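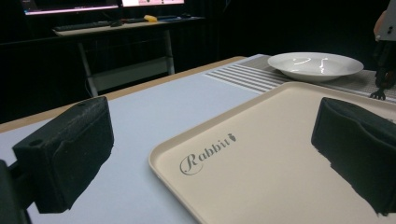
Foam-padded fingers on either side of the tray, with the plate farther back on its mat.

Setting the Table with Hand-Held Grippers: Tips from the Vultix Bench

If you've ever tried to teach a robot to lay a place setting, you know the table itself is half the work. We've been at it since October on the Vultix project, which asks a fairly homely question: if a person sets a table while holding a pair of grippers, and the cameras on those grippers record everything, how few settings do you need before a robot arm can do the same job on its own? I've been asked to write up the practical side, the things that belong in a kitchen drawer more than in a paper, so get yourself a coffee and settle in.

First, the short version of the result, for those who like dessert first. We recorded 3000 table settings the relaxed way, with whoever was free, any speed, any order. Then we recorded 300 the careful way, following the habits on this page. The arm that learned from the careful ones laid the tray and plate more reliably than the arm that learned from the big pile. I was surprised, and a little put out, having sat through a good part of that pile myself!

Go slow on the last inch

Most people reach for a plate quickly and only slow down once they've touched it. In your own kitchen that's perfectly fine. With a gripper in your hand, start slowing down while there's still a clear inch between the pads and the rim. The camera gets a good look at the gap on both sides, and the program that learns from it has something steady to copy. I count under my breath (one, and, two) and I don't mind who hears me.

Use dishes you can tell apart

Pick a tray with some printing on it, or a sticker, or anything that has a right way up. A plain tray can be turned end for end without anybody noticing, and then half your settings disagree with the other half. The same goes for the mat. Stripes are lovely, as you can see straight away when the mat has been put down crooked. Very shiny plates are harder. Ceiling lights make bright curves on them, and in our Trillero tests (Trillero is our name for the plate-only runs) the arm sometimes went for the shine and missed the rim. Moving a lamp helped more than changing the plate did, so try that before you go shopping. 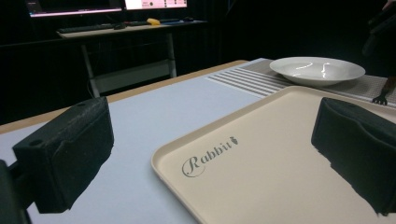 Tray between the pads, plate beyond it on the gray mat.

Look after the foam

Foam pads are kind to crockery, but they wear, especially along the bottom edge where they rub on the table. A bit of fraying does no harm. What you want to watch for is a pad that has started to slide on its finger, so give each one a gentle twist before you begin. Wipe them with a barely damp cloth and let them dry overnight. Don't soak them, please. I did it once and spent the next morning squeezing them out over the sink, and they were still soggy after lunch.

If you have to replace one, replace its partner as well. A new pad is thicker than an old one, and a pair that doesn't match will pull a plate off to one side. You may not feel it in your hand, but the arm will learn it faithfully.

Decide the order and write it down

Our order is mat, tray, plate, fork. Yours can be different, as long as everybody keeps to it. We have ours on a card taped up where the person holding the grippers can read it, because it's amazing how quickly you forget which one you've done when you've been at it all afternoon. The Flidis sheet, our little one-page log, has a box for the order and a box for anything odd, such as a dropped fork or a sneeze. Fill in the odd box even when you feel silly doing it. We went back to those notes more than to anything else.

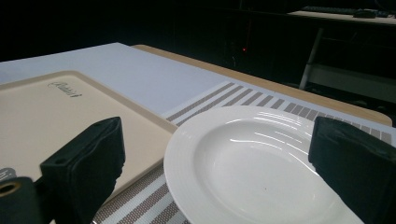
Should I throw out a setting if I fumble and have to pick something up again?
Keep it if you recovered calmly and finished the job, and make a note of the fumble. Arms that had seen a few recoveries were better at fixing their own slips. Throw it out if you put the gripper down or used your bare fingers.

Move things a little every time

This is the habit that took us longest to learn. When you reset the table, you naturally put everything back where it was, all nice and square. Don't! Shift the plate a thumb's width, turn the tray a touch, start the fork somewhere new. In the second half of the study we did another 300 settings with everything starting in the same place, just to compare, and the arm that learned from those was very good at exactly one table. Push the plate over and it closed its fingers on air.

Small changes are plenty. If you start putting the tray on the far corner and the plate upside down, you're teaching a different chore, and you'll want a separate batch for it.

Mind your sleeves and your cables

Snug cuffs are best. A loose sleeve can drift across a gripper camera or catch on a rim. Leave some slack in the cable where it comes off the gripper, and let it run back over your hand and away from the dishes. Before each session, make a few big slow circles in the air with both hands and see whether anything tugs.
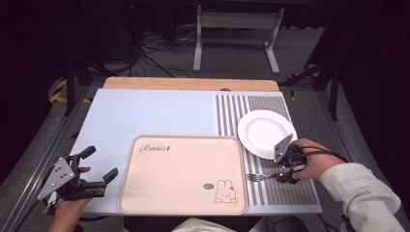
A gripper in each hand, the fork lying on the striped mat beside the tray.

Save the fork for when you're fresh

Flat silverware on a flat mat is the fiddliest part of the whole business. Come at the fork from above, close gently, and lift straight up before you go sideways. If your hands are getting tired, stop. We keep to 2 sessions a day per person at the Tennant workshop, with a proper break between them, and the evening settings look much tidier for it.

Still on my list are spoons, which rock, and cloth napkins, which we've only just begun to try. I'll add a section on napkins when I have something useful to say about them. For the moment, fold them once and use the heavier kind.

Last updated 4th December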